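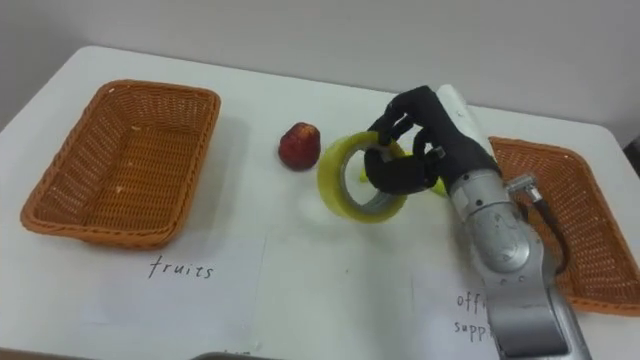 Progress report to the Kikedura Fund
Community bread and grain project, second reporting period
Submitted 2022-06-14 by Didier Ferrand, project manager

1. Purpose of the report

This report covers work carried out under the grant since the first report was accepted in February. It sets out progress against the agreed plan, the changes made to the timetable, and the position of the budget. The Fund's comments on the first report have been taken into account, in particular the request for a fuller account of the milling work.

2. Growing

The autumn-sown wheat came through the winter well on the upper field. The lower field was slow to drain and part of it was resown in spring with barley. Yields from that part will be lower than planned, and the barley will be offered to members as whole grain.

Four growers are now under agreement with the project, as foreseen in the plan. Two of them are new to heritage varieties and have received seed on the same terms as the others. The agreements run until the end of the grant. Weeds remain a difficulty on the headlands, where the growers have asked for permission to mow earlier than the agreement allows. Permission has been given for this season only.

3. Milling

The stone mill supplied by Savolainen was installed in the former dairy at Kemitov and has been in regular use since the electrical work was signed off. The first flour was too coarse for the bakers. The stones were redressed and the feed rate lowered, and later batches have been accepted. Output per day has fallen as a result, and milling now takes place over a longer working day.

Dust extraction was fitted by Drilex under the quotation approved by the Fund. A second visit was needed to seal the duct where it passes through the rear wall. No charge was made for that visit.

4. Baking and training

Eleven people completed the introductory baking course. The course was shortened by one session following feedback from the first group, who found the theory too long, and the time was moved to shaping and oven work. Two of those who completed it have asked to continue to the advanced course, which will open once the second oven has been repaired.

Written course notes have been revised and are available in large print. The section on rye sourdough is still in draft.

5. Sales and distribution

Bread continues to be sold by advance order. Collection from the village hall has proved more popular than delivery, and the delivery round has been reduced to the outlying farms. Prices were raised in spring to reflect the cost of fuel and packaging. Orders dipped in the weeks that followed and have since returned to their earlier level.

6. Budget

Spending is within the approved total. The heading for equipment is fully spent. The heading for training is underspent owing to the delay to the advanced course, and we request approval to carry the balance into the next period. Fuel costs are above forecast and have been met from the contingency.

7. Next period

The main tasks are the harvest, the repair of the second oven and the renewal of the lease on the grain store. The landlord has proposed a higher rent, and terms are under discussion. We will write to the Fund separately should the new rent require a change to the budget.

A statement of expenditure is attached as Annex A.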